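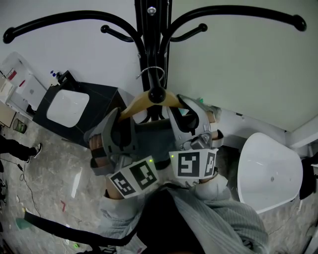
Figure 3. Wooden hanger on a black metal coat rack.

4.2 Do entryway storage counts predict floor clutter?

The claim that more hooks mean tidier hallways is repeated so often in housing guidance that few authors bother to cite it. We traced it back to a single survey in Dresville, in which 156 tenants rated their own entryways on a scale of one to 10. Self-ratings of this kind are weak evidence. People who buy a coat rack (Figure 3) have already decided to care about coats, and the survey made no attempt to separate the rack from the person who bought it.

Our Nallotley sample was larger (490 households) and the entryways were scored by visitors who did not live there. The link between hanging space and floor clutter shrank to almost nothing once household size was included -- a result Lim also reports, though with a narrower range of homes. Poulain reads the same pattern as a delayed effect that would show up after a second winter. We see no sign of it in the follow-up visits, which reached about 400 of the original households in October. Shoe storage did slightly better, but the estimate depends heavily on how boots were scored, and we would not build a recommendation on it.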